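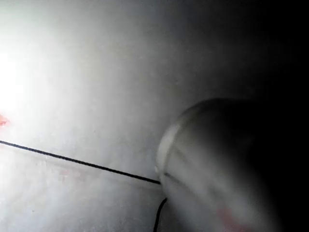 In Praise of the Single Stitch
by Hyun-seo Woo

Ask a room of people learning to suture what they want to practice, and most of them will name the running stitch. I get it! It's fast, it looks good, and you pull the thread through and watch a whole wound draw closed like a zipper. I loved it when I was starting out and I still like doing one on a slow afternoon.

But I want to make the case for the plain old simple interrupted stitch, one bite on each side, one knot, trim the ends, start again. I think it's the best teacher we have, and I think the courses I've seen (including the one in Ellport where I help out every September) rush past it to get to the fancy stuff.

Look at what goes into one of them. You have to load a curved needle so it sits where you want it, and that alone can take a beginner a whole evening to get comfortable with. Then the point goes in square to the surface, and you let the curve do the work. People want to push a curved needle as if it were a straight one. The pad will tell you right away when you do this, by bunching up or tearing at the edge, and I can't think of a kinder way to find out.

Then you come up on the far side, at the same distance from the cut, and you let go and take hold again. All of that is in a running stitch too, of course. The difference is that in a running stitch you can hide a bad bite between two good ones. With single stitches every one of them stands there by itself with its own little knot, and you have to look it in the eye. 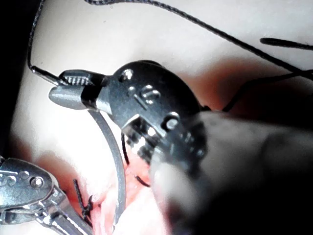
Curved needle in the jaws, with black braided thread above.

I have strong feelings about thread as well. For practice I'd hand everybody black braided suture and keep it that way for months. It shows up beautifully on a pale pad, and it lies where it falls more willingly than the slick single-strand kind, which springs back at you just as the second throw is going down. There's time for the slick stuff later. Braid lets you watch your loops, and watching your loops is half of learning to tie.

And please, let it be messy. A long piece of thread on a small pad will loop over itself and wander off wherever it likes, and new people get so embarrassed about that. They stop to tidy. They tug a strand straight, lose their grip on the needle and have to begin all over. I say find the two ends you need and leave the rest of it alone. Learning to read a tangle, to know at a glance which strand leads to the needle and which one is the tail, is a real skill, and you'll never pick it up on a perfectly neat table. 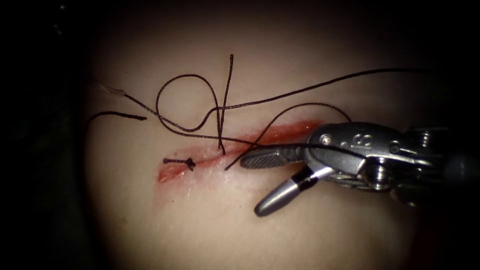

OPINION / LEARNING THE CRAFT

My friend Bassi, who came to this from upholstery and has wonderful hands, disagrees with me about nearly all of it. Bassi's view is that rhythm matters most, and that you only find rhythm in a long continuous line. Do 200 bites in a row, the argument goes, and your hands sort themselves out. I've watched Bassi do it and it's gorgeous to see.

I still think rhythm arrives on top of good single stitches. The first one you place on an open cut is a tiny act of planning. Do you begin at one end and march along, or put one in the middle and split what's left? How much thread do you leave on the tails? Does the knot sit on top of the cut, or do you ease it over to one side? (To one side, please. I will argue about this with anyone.) A running stitch asks you those things once. Single stitches ask you again every few minutes, and you get to change your mind and see what happens.

They're forgiving, too. If one is too tight and the edges pucker, snip it and redo it, and the neighbors don't care. For somebody who has just discovered that their hands don't do what they're told, that is a huge relief, and relieved people practice more.

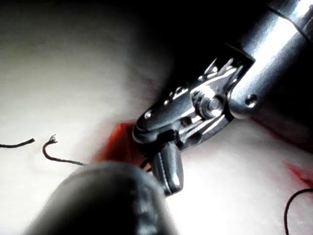 How tight should the knot be?

Just tight enough that the two edges touch. If the surface puckers or the thread starts to sink in, you've gone past it, so cut that one out and tie it again a little looser.

So if you're planning a course, give the single stitch more room than feels reasonable. Give it the whole first month, let people fill a pad and turn it around and fill it the other way. I'd be delighted to hear from anyone who tries it, and Bassi would be delighted to hear that it went badly.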